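Home | Our work | Join in | News | Contact
Print this page | E-mail this page

Call for participants: help us gather examples for the Grurimine arms

We at Duvmont are looking for patient, friendly people to spend a few hours a week steering a pair of simulated robot arms through small, ordinary jobs at a table, so that our learning system has plenty of good human examples to copy from. You needn't have touched a robot before, and you certainly needn't know how to write code!

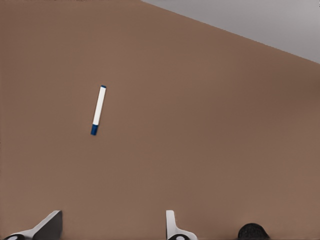
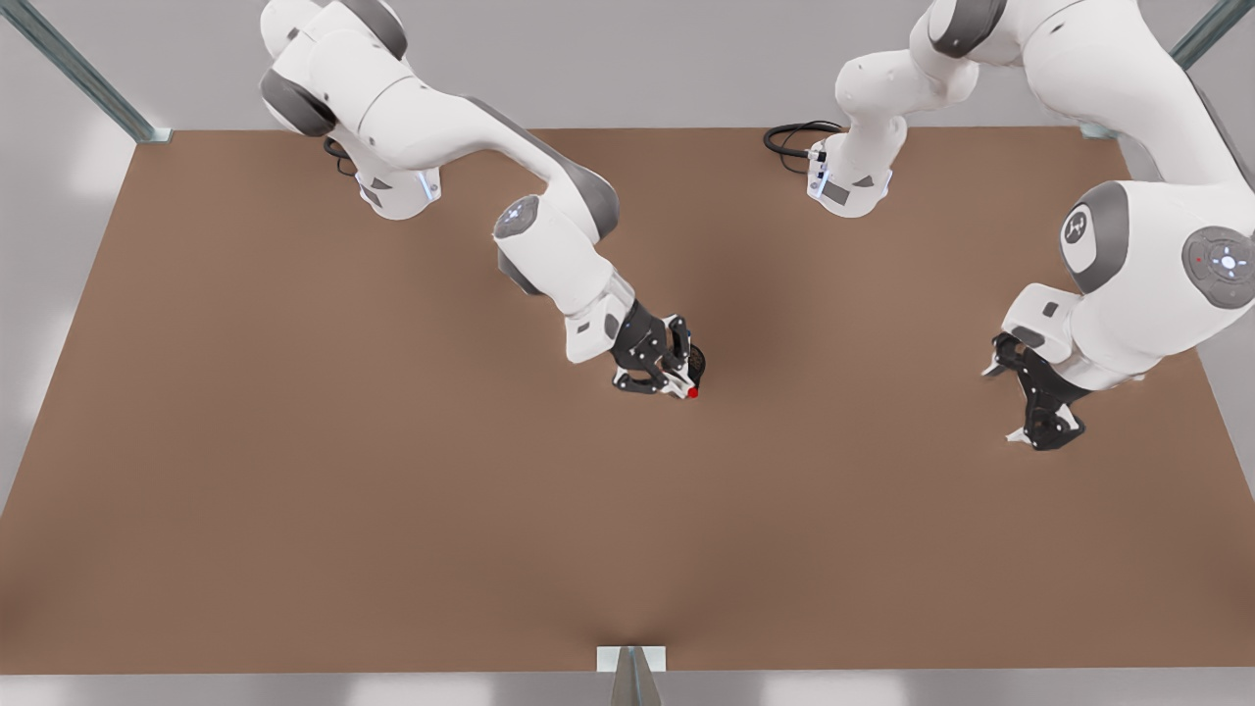

All the work is done on screen, and a session lasts as long as you're comfortable (most people like a cup of tea halfway through, and we're very happy to put the kettle on). You'll be given a short task, you'll steer the arms through it at your own pace, and then you'll do it again, perhaps a little differently. We're hoping for 200 finished runs from each participant, though we'd be perfectly glad of 100 if that's what your week allows. Please don't throw away the clumsy ones – mark them as clumsy and carry on, as the Urnora team uses those too.

Aiguo Cai writes that the first evening felt dreadfully slow, that picking up small things took far more goes than expected, and that by the second week it had become rather soothing. "I'd tell anyone to go gently with the grip and not to worry about looking quick," the note goes on. "Ask for the left-handed set-up if you want it, I wish I had sooner."

We have seven places in the September group, with training on the Wednesday evening before you start. Travel to our Yuan Street rooms is paid, and so is your time, training included. To apply, send us a few lines about yourself and the hours that suit you, using the contact page.

Print this page | E-mail this page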